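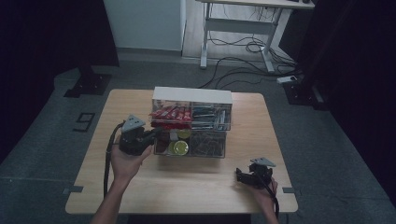

Hallix Paired Hand-Held Grippers

Product overview | Specifications | Demonstration bench | Book a visit | Support

The Hallix is a pair of hand-held grippers for recording two-handed tasks. One person holds a gripper in each hand and does the job the way they would normally do it. The recordings are then used to teach a robot arm fitted with the same jaws. Hallix is made by Fullel and sold and supported by Treter, which also runs the demonstration bench described on this page.

Who it is for

Most of our customers pack, sort or restock small goods. They already know the job they want done and have people who do it well. With Hallix those people can show the task themselves, and no one has to write out each movement or steer an arm with a joystick. Research labs and technical colleges use the same kit for teaching.

You do not need to own a robot to start. Several customers have recorded for a season first and chosen an arm later.

What comes in the kit

Two grippers, left and right, black
Two top plates, grey, triangular
Two cables
One carry case
Spare jaw pads
Recording software, licensed for one computer
Printed set-up guide

A computer is not included. Treter can supply one already set up.

Handling

The grippers are worked by the fingers and hold whatever position you leave them in when you relax your grip. New users tend to squeeze too hard at first. After the first session most settle into a lighter hold and find their forearms are less tired.

The jaws are narrow enough to work in small compartments. Snack bars, sachets, tubs and small tins are all reasonable things to start with. Very thin card and loose paper are harder, and we suggest leaving them until the operator has had some practice.

Both grippers are cabled. We tried a battery version and went back to cables, as people kept stopping to charge. Leave enough slack for the cable to hang over the table edge without pulling at the wrist, and keep it clear of the operator's feet.

Seeing it at the demonstration bench

Treter keeps a working bench at its Suksawat showroom, and visitors can watch a session and then try the grippers. The task on show at the moment is a small organizer with two tiers, stocked with snack bars, slim packets and other odds and ends. It was chosen as it sits close to what retail customers ask about – mixed goods, tight spaces and a clear front.

A visit runs like this:

1. Meet at the front desk. Bags and coats can be left there.

2. Watch a Treter operator work at the organizer. The table is square and low enough to see across, and questions are welcome between runs. Please hold them while a run is being recorded.
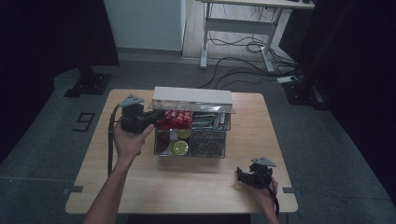

3. Try it yourself. Each visitor gets a turn with both grippers. We start people on the upper tier, where the bars stand side by side and are easy to reach, before moving to the compartments underneath.

4. Look at the recordings. Your own run can be played back on the computer, and the operator will point out pauses, dropped items and anything else that would make the run less useful.

5. Talk about your own goods. Bring samples if you can. Sealed food is fine. Please do not bring glass or anything that leaks.

Groups are kept to three people so that everyone gets time on the grippers. Allow 57 minutes, a little more if you bring samples. Sessions start at 10 a.m. and 2 p.m. The bench is closed for part of December while the showroom is refitted.

The showroom has carpet around the bench and level access throughout. Lighting over the bench area is kept low, so give your eyes a moment when you come in.

Setting up at your own site

Treter's standard installation covers one table and one operator. Choose a table you can walk around on all sides. Mark where it stands on the floor with tape so that it goes back to the same place after cleaning. If you plan to run more than one station, number them on the floor as well and use the same numbers in the software.

Run power from behind the work area where possible and keep power strips out of the walkway.

Warranty and returns

The grippers and cables are covered for two years. Jaw pads are treated as wearing parts and are not covered. Unused kits can be returned within 21 days in the original case.

Ordering

Kits are built to order. Ask for a quote through the contact form and say how many stations you need, what goods you handle and whether you would like to visit the bench first. Replacement cables and jaw pads can be ordered separately through the Support page.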